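Section 5: Setting Up and Clearing the Snack Table
Stusto House Guide, kitchen and common room
Written by Hanne Kinnunen, last changed 01/09/2024

Okay, you've made it through the fridge section, so now we get to the table, my favorite part of the whole guide! Everybody at Ojala ends up eating here sooner or later, usually with bags from the store still half unpacked, and I've learned to go with it. Have a read through the steps once before you start and then do them in whatever order your evening allows (except step 1, please do step 1 first).
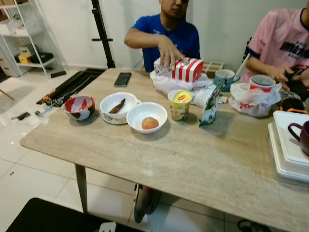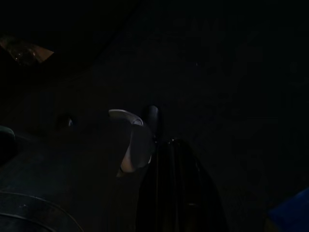

What you need

A cloth that's been rinsed the same day
The bowls from the low shelf, plus a saucer or two
Mugs, as many as there are people
One empty bag for trash
The Wellemix spray bottle (under the sink, behind the dish soap)

Setting up

1. Wipe the table. The whole top, including the strip along the wall where the crumbs go to live. Two squirts of Wellemix is plenty, and then go over it again with plain water so nothing smells of lemon while people are eating.

2. Put the store bags down at one end and keep them there. I like the end nearest the door. If you unpack from the middle you'll be lifting bags over the bowls all evening, and I have lost a very nice soup that way.

3. Take the groceries out one bag at a time. Anything cold goes straight to the fridge (see Section 4). Boxes and snack packets can stay on the table if they're getting opened tonight, otherwise they go up in the cupboard.

4. Set out the bowls. Big ones for real food, small ones for peels, shells, pits and used napkins. People will use whatever is closest as the trash bowl, so put a small one within reach of every chair and fold a paper napkin into it. It makes the washing up so much nicer!

5. Give anything sticky or roasted its own bowl, with a saucer under it if you're carrying it over hot. The saucer catches drips and saves your fingers too.

Note: Phones. I've given up on banning them. Lay yours flat toward the back of the table, well clear of the mugs, and it'll probably survive.

Caution: The saucers don't all fit the bowls. If a bowl rocks when you poke it, swap the saucer for another one before you put anything in it.

Instant noodles

Yes, they get their own heading. We go through a lot of them in January.

6. Boil the kettle on the counter, never on the table. The cord doesn't reach properly and it ends up stretched right across where somebody's arm wants to be.

7. Peel the lid back halfway, pour to the line inside the cup, and fold the lid down again. A saucer on top holds it shut. Wait as long as the cup tells you, which for most of ours is nearly 4 minutes.

8. Carry it by the rim with a dry cloth, or (better) set the cup in its place first and bring the hot water over in the small pitcher.

Caution: Paper cups tip over easily when they're full. Don't stand one on a plastic bag, even a flat one. Move the bag first.

Clearing up

9. Empty the small bowls into the trash bag before you stack anything. If you stack first you'll find a wet napkin glued to the bottom of the next bowl, and then you get to wash both sides.

10. Close up the open packets. Fold the top over twice and clip it, or tip what's left into one of the Andodum tubs. The clips are in the drawer with the batteries, and I know that's a silly place for them, but now I can't remember them anywhere else.

11. Shake out each store bag over the sink and feel around in the bottom. Small foil packets hide in the corners, and I've thrown out a perfectly good one more than once. Flatten the clean bags and put them in the basket by the back door. Torn ones go out with the trash.

12. Wipe down again, same as step 1. If something has dried on, lay the wet cloth over it while you do the dishes and it'll come right up. Please don't use the scouring pad on the tabletop, it leaves dull patches.

Note: Leftovers can stay in a covered bowl in the fridge until the next day. Put your name on it or I'll assume it's for everyone and eat it (I was raised in a big family).

If the spray bottle runs out, there's a refill on the shelf above the washer. Mix one capful into a full bottle of cold water and turn it over gently a few times, since shaking it just gives you a bottle of foam. Write it on the shopping list when the refill gets low.

Next up is Section 6, the dishwasher, and you'll want the bowls rinsed before you get there.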